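Itia desktop simulator, tested on a two-arm home build

Itia is a desktop simulator for people who build their own arms and want to try a motion before committing it to hardware. It comes from a small firm called Zaklow and is sold as a one-off licence with a year of updates. I have used it since September alongside a two-arm torso I am building with Gumaro Bermúdez in the Rekotdale shared workshop. The licence cost £70 and I paid for it myself.

Installation

The download is large and the installer does not say how much disk space it wants. It ran on the workshop desktop, which has a mid-range graphics card, and also on my older laptop with shadows switched off. The manual is a single long page with a search box. Sections on importing models are thorough. The section on contact settings is a table with no commentary.

Importing a robot

Our arms were drawn in ordinary CAD and exported link by link. Itia read the meshes without complaint but ignored the masses, so these had to be typed in by hand. I had 28 values to enter across the two arms and got two of them wrong, which showed up as an elbow that sagged whenever the controller was idle. A warning for an implausible mass would have saved an evening. Joint limits imported correctly. Collision shapes are generated automatically and are too generous around the wrist, so I replaced those with cylinders.

The supplied rooms

Several furnished interiors are included, kitchens among them, with loose objects to go on the worktops. Rooms can be edited, though only one piece at a time. Worktop height is a plain number in the room file and I changed it to match the bench at Rekotdale. The undo history is lost on saving.

Motion and contact

Free movement is good. A reach that took 5 seconds on the real left arm took the same time in the simulator once I had entered the gear ratios properly. Contact is less convincing. Thin objects slide out of the fingers unless friction is set higher than I would expect from the rubber pads we use, and rounded ones tend to creep across a level surface after being set down. Reducing the time step helps with both and slows the run considerably. Ghazala Farooqui, whose gripper uses softer pads, gave up on matching it and uses Itia for reach checks only.

Camera

The viewpoint can be fixed to any link, including the torso, or left free. A fixed viewpoint takes its roll from the link's own axes, and correcting it means editing an offset in the robot file. There is no level button. I found the torso view useful for checking whether the forearms get in each other's way, and used it more than the free one.

Controller link

Commands go in over a network port in a plain text format. Our existing code needed 113 new lines, mostly to convert units. The connection dropped twice during long runs and did not recover until the program was restarted. Support replied to my report the next morning and asked for a log, which I sent. The fault is still present in the current version.

Compared with Jafri

Adeel Orakzai runs Jafri on the same desktop. It handles contact better and starts faster, but has no furnished rooms and its importer rejected one of our shoulder meshes outright. For an arm bolted to a bare bench I would choose Jafri. For a torso that has to work over counters and past cupboards, Itia needs less preparation.

Verdict

Worth the price for reach and clearance work. I would not use it to tune a grip. The next job on our build is the right wrist bracket, and the clearance runs for it are being done in one of the supplied kitchens.

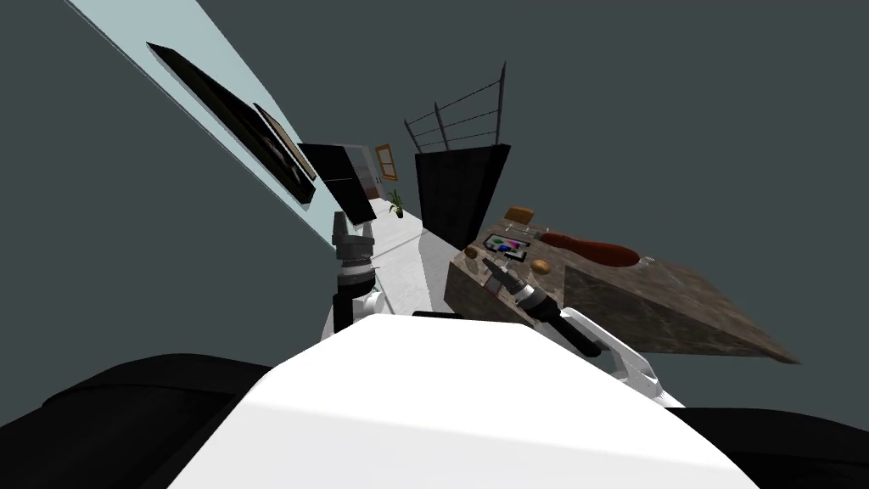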